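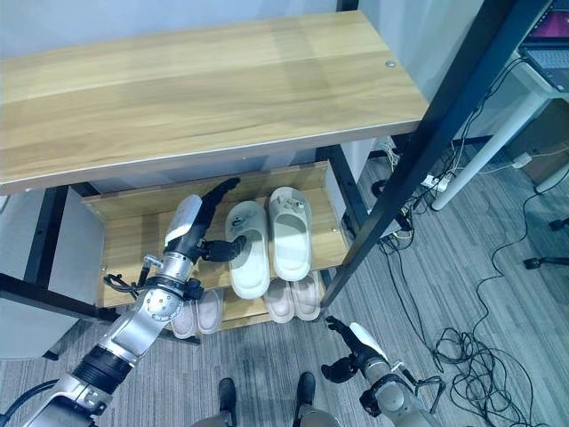 A bench with a shoe shelf under the seat, in a light oak finish.

Entrance floors: an interview with Birger Nygård
15 Mar 2026

Birger Nygård has inspected floors in rented housing for 13 years, the last four of them for Prendent, which manages flats in Darndale. Most of his reports concern the first two metres inside the front door.

"Grit does the damage," he says. "Water gets the blame as it leaves a mark people can see. Grit takes the surface off first, and then the water has somewhere to go."

His inspection starts with a moisture reading at the threshold, repeated at half-metre steps into the hall. He then checks the finish under a low lamp held almost flat to the floor. Scratches running in line with the door suggest foot traffic. Curved ones come from the door itself, usually where a stone has lodged under the bottom edge.

Nygård is not much interested in thicker coatings. A third coat of lacquer adds cost and drying time, he says, and in his records it has delayed refinishing by a single season. Mat length made a larger difference. Prendent now fits a recessed mat long enough for each foot to land on it twice.

"A short mat is stepped over. I have watched people do it, and I do it at home."

Cleaning is the other half of the contract. Halls are vacuumed before any mopping, and the mop is wrung until it leaves a film that dries within a minute or two. Tenants are asked to leave shoes near the door, though this is advice and carries no charge if ignored.

The work is seasonal. Calls rise in November, when the paths are first gritted, and over 200 were logged last winter. Kjell Strand, who handles repairs at the same firm, would like the mats lifted and emptied every week during that period. Nygård thinks every second week is enough, and the two have not settled it.

Asked about laminate, he is brief. "Look at the joints. If the edges have swollen, replace the boards. You can't sand them."

His next round of readings covers the ground-floor flats, where the thresholds are being replaced.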